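Lovstead Storage Bin – Setting Up and Packing

4. Clear the table before you start. Take off the lid and lay it flat beside the bin.

5. Put boxes and cans on the table where you can reach them.

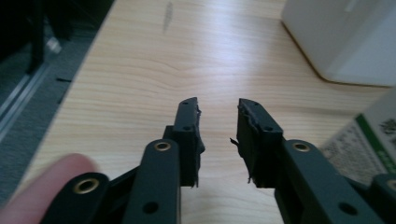
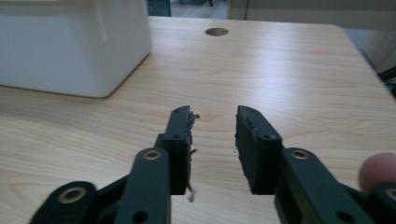
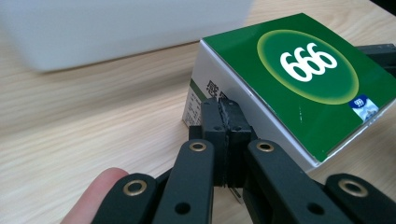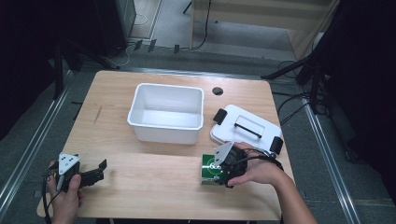
6. Place boxed items in first, flat against one wall. Cans go in next, on their sides.

7. Set the lid on the rim and press both latches until they click.

Note: Keep items below the rim. If the lid rocks, take out the top item and try again.

Caution: Do not lift a full bin by the lid handle – hold it under the rim. The handle is rated for up to 200 ounces.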